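From: Aleksandra Żak
To: Lodbridge news readers list
Date: 31 December 2025
Subject: Re: [lodbridge-news] Ferry vote at Clernorby

Hello all,

What a result to end the year on! I read the Clernorby count twice over breakfast and then rang my sister to read it to her as well.
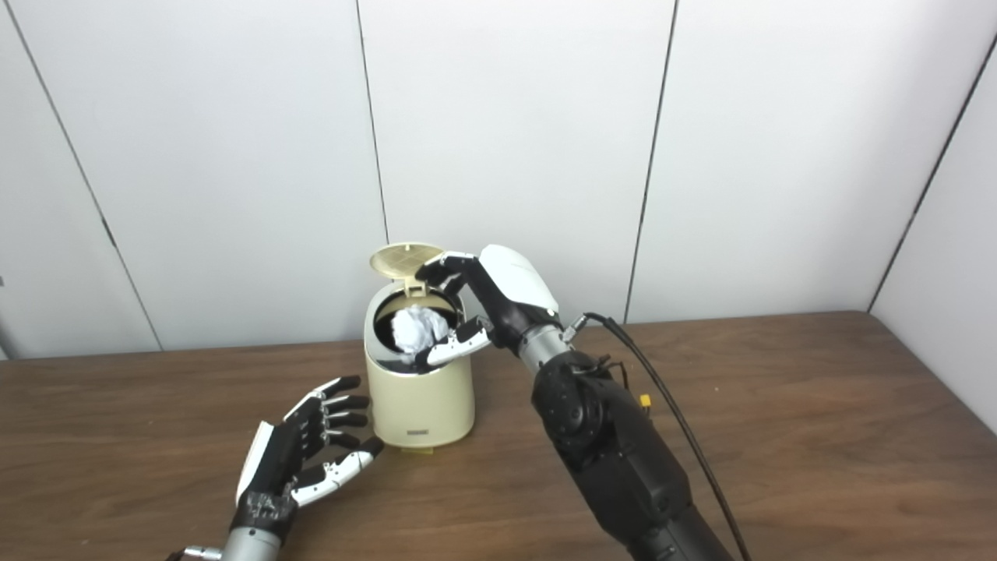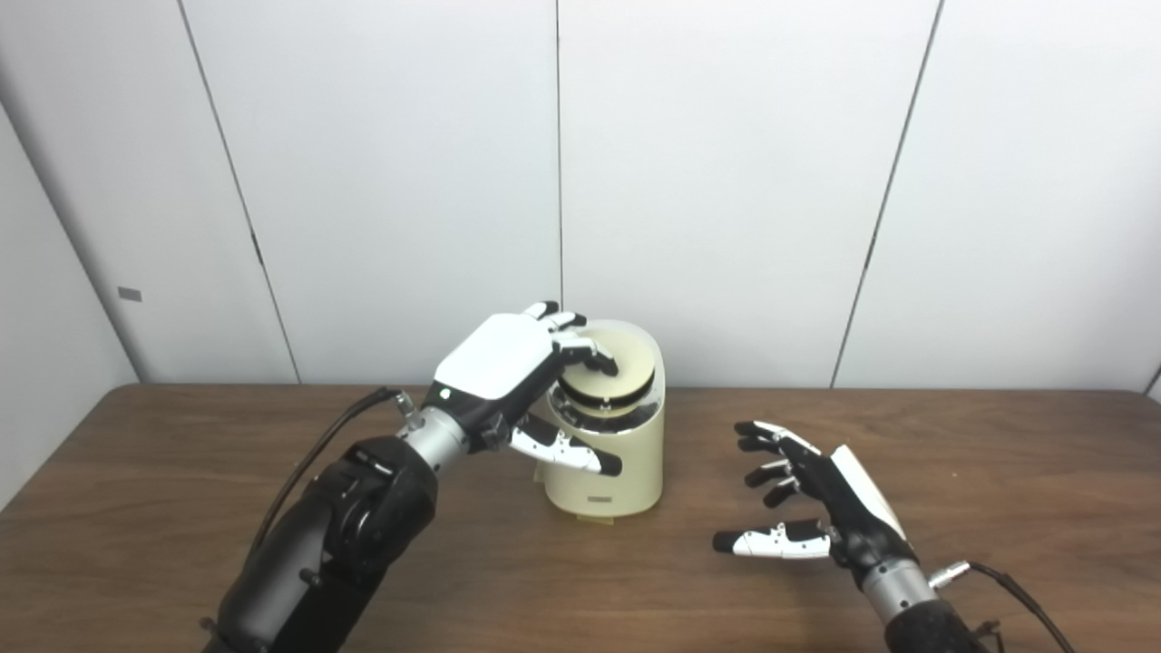 For anyone who missed the start of the thread, Jendano wrote:

> The council has published the count. 2,587 people voted to
> keep the night ferry, against 2,000 who wanted it dropped.
> Does anyone know if the June timetable still stands?

It does, as far as I can tell. The notice says the boats carry on as they are until June, and then the Czarnecka stop gets 2 extra sailings a night. That's the bit I'm most pleased about — my aunt worked at the hospital there for years and the last boat home was always a scramble.

The Lodbridge paper gave the whole thing 80 words on an inside page, which seems a bit mean for a story this good. I'd love to see a proper report on how the harbour villages voted, so if anybody was in the hall for the announcement, please write it up for the list, however rough.

Jendano, thank you for following this since the spring. I'd have missed half of it!

Aleksandra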